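Robots in the laundry corner: our afternoon at Jiltgate

If you missed the open day at Jiltgate on 15 July 2025, you missed a good one! The doors opened with room for 60 visitors, and the hosts squeezed in a few more who turned up on the chance of a seat.

Ludger Haberkorn gave the welcome and kept it to 4 minutes, which may be a record for him. After that we were let loose on the demos. The Zemesow team had a sorting cell running near the entrance, and it was fun to watch, but most people drifted to the home chores area at the back and stayed there.

Yaroslav Panasiuk was running that one. His group has been teaching a two-armed robot to deal with laundry, and he was happy to talk about all of it - the dropped shirts, the tangled sleeves, the 700 practice runs on hangers alone. Cloth never hangs the same way twice, he told us, so every try is a little different from the last. Someone asked if it could do socks. Not yet!
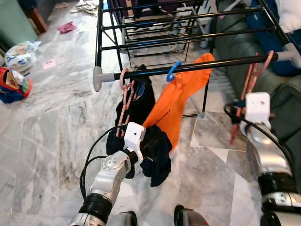
The left gripper takes hold of a pink hanger on the drying rack at Jiltgate.

I loved how close we could get, and how patient everyone was with our questions. My neighbor from the Jiltititz bus asked at least three about the grippers and got a proper answer to each. There was coffee too, and very good plum cake.

The next open day is planned for November, with space for 100 people this time. Yaroslav hopes to show folding by then. Sign-up details will be in the fall newsletter, and if you'd like to share a ride from Jiltititz, drop us a note.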